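**rmeinecke**
Reheating plain steamed buns in an electric steamer. 7 minutes gives me soggy bottoms. Lid with the rectangular handle, 800 watts.

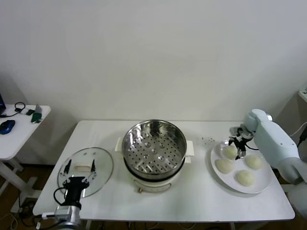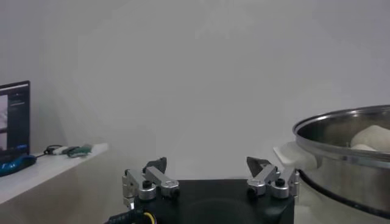

## Replies

**zofie_s**
Four buns on the plate in the first one, so they'll fit in one layer. Line the basket with parchment and put a towel under the lid.

**Noonan70**
Disagree on the parchment. It covers the holes and the steam can't get up. I use cabbage leaves.

**zofie_s**
Punch holes in it. I've done that since January.

**rmeinecke**
Will try the cabbage. Does the towel touch the buns?

**Noonan70**
No, tie the corners over the handle.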